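About Us

Hi, I'm Hamish McIver, and I eat dumplings for a living. Well, I write about eating dumplings, plus noodles, pies, curries, fried chicken and anything else that comes out of a small kitchen with a line at the door. Panley started as a list I kept on my phone for friends who were always texting me "where should we go tonight?" and it got out of hand pretty fast.

These days we've got 329 places in the guide, spread over nine towns, and I've eaten at every single one of them (some of them way too often - hello, Brover Street Noodle House!). We pay for our own meals and we don't tell the kitchen we're coming. If a place slips, we go back before we say anything mean about it. Everybody has a bad night.

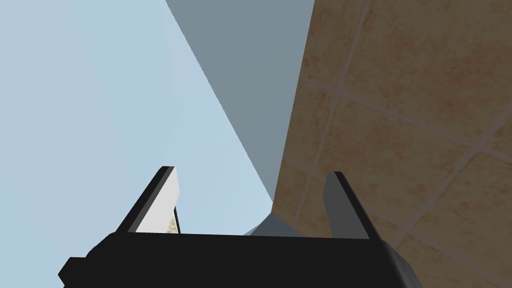
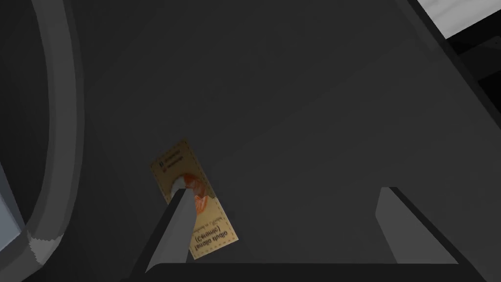 The Panley newsletter goes out every month and has 552 readers, which still makes me grin. It's where I put the stuff that doesn't fit in a review, like who has moved, who has a new menu, and which bakery finally brought back the plum buns. The big one is September, when we do our cheap eats issue and I don't cook at home for weeks.

We also run small tasting walks with our friends at Candico, the candy shop on Major Street. You get five stops, a bag of sweets at the end, and me talking too much the whole way. Come hungry and wear decent shoes - the hill up to the last stop is steeper than it looks on the map.

Know a spot we've missed? Use the contact form and tell me what to order. I read everything, usually over lunch.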